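Fórum Casa e Jardim > Decoração > Têxteis e tapetes
Tópico: Tapete na parede para cortar o eco da sala – sim ou não?

mariadoalpendre
domingo, 9 de setembro de 2018

Boa tarde a todos, e desculpem já o testamento, que eu quando começo a escrever sobre a casa não sei parar!
Mudámo-nos em agosto para um apartamento antigo, tecto alto, soalho, janelas grandes, tudo aquilo com que eu sonhava há anos. O problema é que a sala faz um eco horrível. Se o meu marido fala ao telefone num canto, eu oiço-o no outro como se estivesse numa igreja, e quando cá vêm os netos (são três, e nenhum deles sabe falar baixo) saio da tarde com a cabeça em água. Já pus cortinados mais pesados, já arrastei o sofá para a parede do fundo e já enchi a estante de livros. Melhorou um bocadinho, mas só um bocadinho.
A minha ideia era pendurar um tapete de lã na parede grande, como via em casa da minha avó. Gosto muito de um da Cesa, o modelo Dilia, que tem 200 cm de altura e um desenho em quadrados que me faz lembrar as mantas antigas. Custa é 746 euros, e antes de gastar este dinheiro queria saber se alguém já fez isto e se notou diferença. E como é que se pendura uma coisa tão pesada sem a estragar?
Um beijinho e obrigada desde já.

ruivo_das_obras

Boas, Maria, e parabéns pela casa nova.
Vou ser o desmancha-prazeres, mas é com boa intenção. Um tapete encostado à parede corta os agudos e pouco mais. Aquele som cavernoso que descreves vem também dos graves, e para isso precisas de espessura. Por esse dinheiro fazes painéis com lã de rocha forrados a tecido e ficas com a sala tratada a sério. Fiz assim no escritório, com painéis de cerca de 10 cm de fundo, e foi um descanso.
Se a questão for só o gosto pelo tapete, então compra e sê feliz, mas não esperes milagres.

Fatima Shehu

Ai, Ruivo, que frieza! Eu tenho tapetes na parede há muitos anos e discordo de ti com todo o carinho. Numa sala de família não se está a gravar um disco. O que cansa a cabeça das pessoas são as vozes das crianças, os pratos, a televisão, e nisso a lã ajuda imenso. Na minha sala de jantar a diferença foi tão grande que a minha irmã, que é um bocado surda de um ouvido, voltou a sentar-se à ponta da mesa.
Maria querida, o segredo está em não encostar o tapete à parede. Aparafusas umas ripas de madeira na parede e penduras o tapete nelas, de maneira que fique uma folga de uns dedos por trás. Com esse ar no meio trabalha muito melhor.
Para pendurar: nada de pregos na trama, por amor de Deus. Coses à mão, no avesso, uma tira larga de algodão a todo o comprimento do lado de cima, deixas as pontas abertas e enfias lá um varão. O peso fica distribuído e o tapete não faz barrigas com o tempo. Usa linha forte de estofador e pontos miúdos, que demora uma tarde inteira mas dura uma vida.

ze.da.beira

Concordo com a Fátima na manga de algodão. Eu fui preguiçoso e usei fita de velcro colada com cola Novance, e ao fim de um verão tinha o tapete no chão e um bocado de tinta agarrado atrás. A cola pode ser boa para outras coisas, para isto não a quero nem dada.
Sobre o desenho é que tenho dúvidas. Um tapete aos quadrados com 200 cm numa parede é muita informação! No chão a gente tapa metade com a mesa e as cadeiras e nem se repara, mas na parede está sempre a olhar para nós. Eu ia para um liso, ou pelo menos para um tom sobre tom.

mariadoalpendre

Que bom acordar com tantas respostas, muito obrigada aos três!
Zé, percebo o que dizes, e o meu marido diz exactamente o mesmo (escusavas era de lhe dar razão, que ele agora anda insuportável). Mas eu toda a vida tive paredes brancas, primeiro porque a casa era arrendada e depois por hábito, e desta vez apetecia-me cor. Fátima, a ideia das ripas encanta-me. E dá para fazer mais do que uma parede sem parecer que se vive dentro de um baú?

tecelaria_da_ines

Olá Maria! Meto-me na conversa porque teço em casa e este assunto é a minha perdição.
Dá para fazer mais do que uma parede, sim senhora, desde que o padrão seja de escala grande. Os desenhos miudinhos é que se tornam um formigueiro quando se repetem, ao passo que os blocos grandes funcionam quase como manchas de pintura e o olho descansa neles. Outra coisa que ajuda é haver um tom claro que se repita de parede para parede. Deixo duas fotos com três paredes forradas em padrão de blocos, para verem como o desenho se comporta nos cantos:
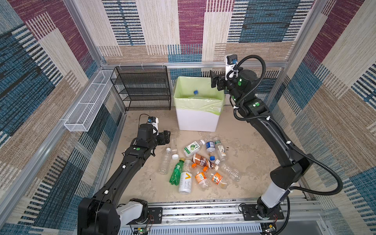
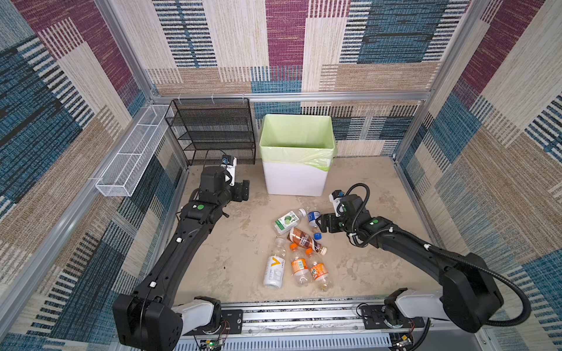 Blocos grandes com riscas e tracinhos por dentro; nas duas fotos repetem-se o bege, o creme e o azul-petróleo.

Reparem que o bege e o creme dão respiração ao resto. Se fosse tudo em cor forte, acho que cansava. E gosto que os blocos se sobreponham em vez de ficarem alinhados como azulejo, fica mais solto.
Quanto à fibra, prefiro lã a qualquer sintético, mas nem toda a gente pode com o preço e há misturas bem decentes. Peçam sempre uma amostra e ponham-na na parede uns dias, a ver de manhã e à noite com a luz acesa. Os azuis são uns traidores, mudam imenso com a lâmpada.

ze.da.beira

Bonito é, Inês, não digo que não. Mas três paredes assim na sala onde eu durmo a sesta? Nem pensar, ia sonhar com tracinhos. Numa parede só, aceito.

ruivo_das_obras

Olha, pelo padrão até me convenciam. Maria, e se fizesses as duas coisas? Painel com lã de rocha por trás e um tecido desses a forrar. Ficas com a cor e com o efeito, e compras tecido a metro, que sai muito mais em conta. Só tens de confirmar que o tecido deixa passar o ar: encosta-o à boca e sopra. Se sentires o sopro do outro lado, serve.

Fatima Shehu

Essa do sopro é boa, vou roubar! Continuo a achar que um tapete inteiro, com as franjas e tudo, tem uma dignidade que um painel forrado não tem, mas reconheço que para quem quer cobrir muita parede o preço conta.
Só acrescento uma coisa sobre a limpeza, que ainda ninguém falou nisso e a traça não perdoa. Duas vezes por ano tira-se o tapete, sacode-se na varanda, aspira-se o avesso devagarinho e deixa-se apanhar ar à sombra. Eu ponho uns saquinhos de alfazema atrás do varão. A minha sogra punha cânfora e a casa cheirava a farmácia até ao Natal.

joana_t

Olá a todos, leio o fórum há muito tempo e quase nunca escrevo. Só para avisar a Maria de que nas casas antigas convém ver se a parede é exterior e se tem humidade. A minha era, eu não sabia, e quando tirei o tapete para lavar tinha bolor atrás, uma tristeza. Mudei-o para uma parede interior e não voltei a ter problemas. O eco melhorou na mesma, por isso talvez não faça muita diferença qual das paredes se escolhe.

ruivo_das_obras

Muito bem lembrado, Joana. E a folga das ripas de que a Fátima falava também ajuda o ar a circular.

mariadoalpendre

Joana, ainda bem que escreveste! Fui agora mesmo pôr a mão na parede grande e é exterior, sim, virada a norte. A do lado, onde está o aparador, é interior e é quase do mesmo tamanho, portanto acho que o aparador vai ter de emigrar para o corredor.
Falei ontem com a loja e emprestam-me uma amostra do Dilia para eu ver em casa. Vou fazer como a Inês disse, e ao mesmo tempo peço preços de tecido a metro para a solução do Ruivo, que o meu marido já anda a medir a parede todo entusiasmado (e a dizer que a ideia foi dele!).
Inês, uma pergunta: para a tira de algodão, lavo-a antes de coser, para não encolher depois?

tecelaria_da_ines

Lava, sim, e passa a ferro ainda húmida. E vai dando notícias da amostra, que fiquei curiosa com esse azul.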